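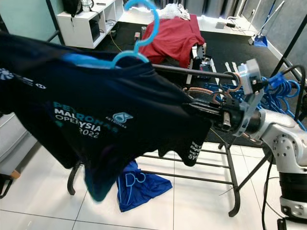
One reader in Zememcombe wrote to us that she now does her washing after ten in the evening, and that her bill in January was still higher than the year before. She is one of many who answered our question about the new water prices.

Zememcombe, 2019-08-17. The water company Prirance has confirmed that households in the town will pay by a new table from next month. A home that uses the normal amount of water will pay 413 crowns per month. Until now the price was 339 crowns. The change touches 3,939 homes, most of them in the old part of the town and in the streets behind Matoušek, the former bakery.

The company explains the higher price with the repair of the main pipe under Trisia Street, which is older than most of the houses there. The work has started already and the street is closed for cars. Buses stop at the school instead.

Families with three or more children can ask for a discount. The form is at the town hall, ground floor, and must be returned with a copy of the last bill. The company says it has printed 1,000 forms and will print more if they are needed. Pensioners do not get a discount this year, but the town council will speak about it at the next meeting.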